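Speaker notes: Wultutville School Robotics Club, open evening

Good evening. On behalf of the club, I welcome parents and governors to this report on the Itow project. Members are teaching a simulated robot to find its way through a furnished house.

The first task set was the bedroom. The robot must cross the open floor and stop short of the bunk bed ladder.
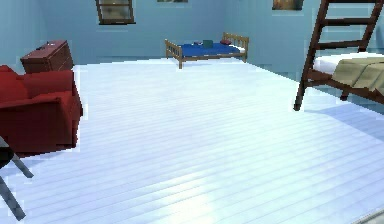 Does a member need to know how to write code before joining?
Beginners are welcome, and the first 4 sessions cover the basics.

Members work in teams of 2. Each team keeps a written log, and the Sutherland team's log is on the side table. (Pause.)

The second task is the hallway, where the robot must keep a straight course between the walls.

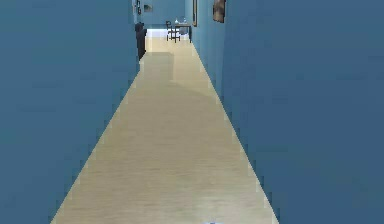 Marks are given for steady travel and for clear notes. Speed carries no marks this year.

The third task concerns doors, which stand open at an angle and narrow the way through.
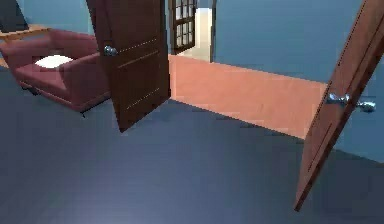 Teams may submit 2 attempts, and the better one is entered for the Semotitz Cup in June. Entry forms are due back by 4/5/26.

42 shares
2 comments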